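Laing Fitted Sheet Review: One Winter Under Small Gray Flowers

I have owned enough fitted sheets to know the two ways they disappoint you. Some ping off the corner at three in the morning and wrap around your knees. Others hold on so hard that changing the bed counts as strength training. The Laing fitted sheet from Ivthorpe promised to do neither, and I believed it in the way you believe a horoscope that mentions money.

I've had it on the bed since November, swapping with an old plain one whenever it needs a wash.

What you get

One sheet, folded into a square so precise that I felt judged opening it. Mine is white with a small gray flower print, four petals each, scattered far enough apart that from the doorway you might take it for plain. A bigger outlined flower turns up now and then, as if the designer got bored and was told to stop. I ordered the print over the solid white because the solid white was out of stock. I'm glad now. Solid white sheets show everything, and my household drinks coffee lying down.

The label claims a 1000 thread count. I did not check.

Fit

Good, with a grumble. The pockets are deep and the elastic runs all the way around, so the corners have stayed put through a winter of two adults and a dog who digs. The first time I put it on I had the long side across the short side, then turned it, then found I'd had it right at the start. Ivthorpe sews a tab into one corner that says TOP OR BOTTOM. I have thought about that tab a great deal.

As for a smooth finish, forget it unless you iron, and I would like to meet the person who irons a fitted sheet so I can ask if they're all right. Mine goes on straight from the dryer and settles into soft ripples across the middle. Pull it tight on one side and the ripples move to the other, like a bubble under a phone screen protector.

As a place to put clothes

My bed is where laundry goes to be thought about. It's also the only surface in the apartment big enough to lay out a blouse with its arms out, and this turned into the most useful test of the whole review. I have a black floral thing, salmon-pink blossoms and pale leaves, with black lace at the ends of the sleeves and a wide fringed band of it along the edge. It's the most dramatic item I own and it catches on everything: chair backs, bracelets, a cheese grater once.

I spread it out on the Laing with some dread and it didn't snag. The weave is smooth enough that you can slide lace across it to straighten a sleeve, where my old flannel sheet would have eaten the fringe and asked for more. Black lace on white also makes it easy to look for pulled threads, which is handy, and a little depressing.

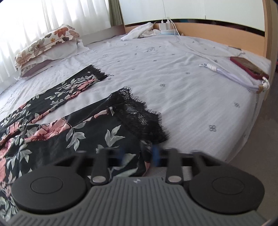 Washing

Warm wash, low dryer, no complaints. The gray flowers are still gray. My sister-in-law Yolanda Herrero has the same sheet in the larger size and says hers came out of the first wash a touch shorter, though she also runs her dryer at a temperature I'd use for pizza. It does the thing all fitted sheets do, swallowing every sock in the load and delivering them at the end as one damp dumpling. I can't hold that against Laing in particular.

It picks up lint from dark clothes. A quick shake deals with most of that.

Against the others

Before this I had the Milar, cheaper and scratchier, with elastic that gave up in its second year. I also borrowed a Feklow for a week when we had guests. The Feklow is softer on night one, no question, and it slid off the mattress on night two. If you sleep like a plank, get the Feklow.

The store page lists 3411 reviews for the Laing, and a surprising number are from people who bought the wrong size and are furious with the sheet.

Would I buy it again

Yes, I've ordered a second one. Four stars out of five. The missing star is for the tab, and they can have it back when they decide which it is, top or bottom.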